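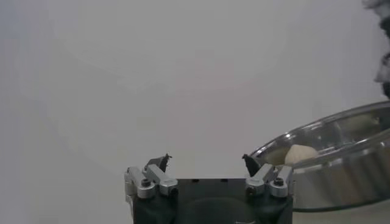

Gripper and dough bowl at the Cutero demo bench.

Quick notes from the Cutero open day, typed on the train so forgive the mess. Got there a bit after 9, sign-in line already out the door. Coffee was fine. Parking not.

I went for one thing, the dough handling kit. We do flatbreads and small rolls, two shifts, and portioning is where we lose people. Cutero sells it as a package – arm, two-finger gripper, wrist camera, and a software subscription they call Hellov. Rosalía Cantero ran the bench and she was good, didn't read off slides. Her pitch is that you teach it by doing the job with it a bunch of times and it learns from the recordings. They ask for 200 recorded runs per task before they'll talk about results. For a bakery with a lot of products that adds up fast, and I said so. She said similar tasks share some of it. How much? Depends. OK. 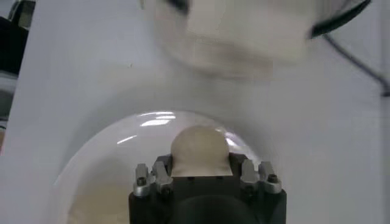
Soft stuff is the hard part and they don't hide it. Fadi Karaki (fingers and pads, mostly) told me dough changes on you through the day, warmer room, stickier dough, and the same squeeze that was fine at 10 leaves a dent by noon. His advice was to record at different times of day and not just when the batch is nice. Made sense to me. Pads are a wear part. They sell them in packs of 48, and I forgot to write down the price, will email.

Asked about washdown. Answer was a bit vauge. The gripper comes off for cleaning but the housing is not something you hose, so you'd want a cover, and the cover is "coming in October". I have heard that kind of thing before.

Money. Kit itself is by quote only. Hellov is 1,000 a month per station, support included, and setup is a one time 3,000. Bonifacio Mateos from Prieto was standing next to me and asked if the recordings stay yours when you cancel. Yes, in writing, Rosalía said. Good question, wish I'd thought of it.
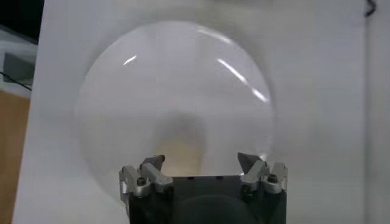

Camera is the other thing to watch. Shiny steel and clear bowls both throw glare, and Fadi's view is sort out your lighting before you record anything, then leave it alone. Our line has a window right behind it so that's a job for us either way. Blinds?

Skipped the afternoon talk to see the Bistia stand, conveyors, nothing new for us.

To do:
– email for pad price and a date on the cover
– ask about a trial on our own dough, not theirs
– get Nuria Montoya to look at the contract, mainly the cancelation part
– measure the bench by the window

Would go back if they do one on packing. Bring a sandwich, the lunch line was worse then the sign-in.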